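Closing weekend, and what comes after

14 January 2024

We closed the show last night. I have been in community theater on and off since college and I still don't sleep well after a closing, so I am writing this at the kitchen table with the script next to me and a bag of costume pieces by the door that I have to return.

For anyone who hasn't followed along, the show was Drirnar, a two-act musical by Trilok Rastogi about a ferry town in the winter the ferry stops running. It has a small cast, a piano, a cello and not much scenery. I played the harbor clerk, who has one solo, a lot of standing behind a desk, and the last line before intermission. We did it at the Weduldale Playhouse, in the smaller room upstairs.

Auditions were in October. I went in with a song I have been using for too long and a monologue I learned in the car. I expected ensemble and would have been happy with it. Trilok was in the room for callbacks, which made most of us sing worse. He asked me to do the clerk's solo again sitting down, with no gestures, and then he wrote something and said thank you. I got the email two days later.

The solo is called "Tide Table." It is mostly one note with the piano moving under it, and it took me longer to learn than anything with high notes in it. When there is almost no melody you have to know why you are saying each word. I practiced it while doing dishes until my family asked me to stop. Our music director finally had me speak it through as if I were reading a bill over the phone, and after that I could sing it.

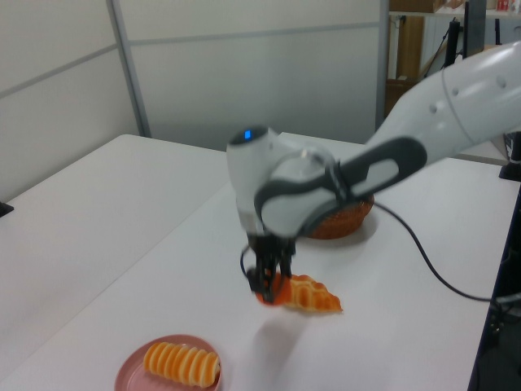
Robotic arm gripping an orange toy pastry

Rehearsals were in the evenings, and the first few weeks were slow. The script was still changing. We would get new pages, learn them, and then get the old pages back with one word different. I kept all of mine in a binder and it got so thick the rings wouldn't close. The second act lost a whole scene between the ferry captain and his brother, and I think that was the right cut, though I miss the duet. It had a good tune. Trilok told us he is saving it for something else.

The upstairs room seats 40 if you put the chairs close together. The front row is near enough that you can hear people unwrap a cough drop. I had been used to a big school auditorium where you play everything to the back wall, and for the first week my face was doing far too much. The director's note to me was the same one every night: less. I wrote it on the first page of my script and then on the inside of the clerk's ledger, where I could see it during the show.

We ran for 12 performances. The first preview was rough. The cello came in early on the opening number, I skipped a verse, and the lights for the dock scene came up on a stagehand moving a bench. He sat down on it and stayed there through the scene, and a couple of people asked afterward who he was playing.

It settled down after that. The middle of the run was the best of it, I thought. By then I had stopped counting bars in my head and could listen to the others. There is a moment near the end where the captain comes to the desk and asks for a ticket, and I have to wait before I answer. Some nights the wait was short and some nights it was very long – he would just keep looking at me and I would let him. I liked the long ones.

The reviews were mixed. The Jaiswal newsletter liked the score and the captain and said the first act was too long. I agree with that. It also called the clerk "steady," and I have decided to take that as a compliment.

Last night was full, with more than 2 rows of former cast members from other shows, and they laughed at things that had never gotten a laugh. I got through "Tide Table" fine. I did not get through the curtain call so well. Afterward we took the set down, which was quick, and went for fries.

Next for the company is Meson, a play with no music, so I am sitting that one out. I have a voice lesson booked and I want to find a new audition song. If you have one for a low voice that doesn't need a big finish, leave it in the comments. I also still have somebody's gray scarf from the dressing room, so if it's yours, let me know and I'll drop it off with the costumes.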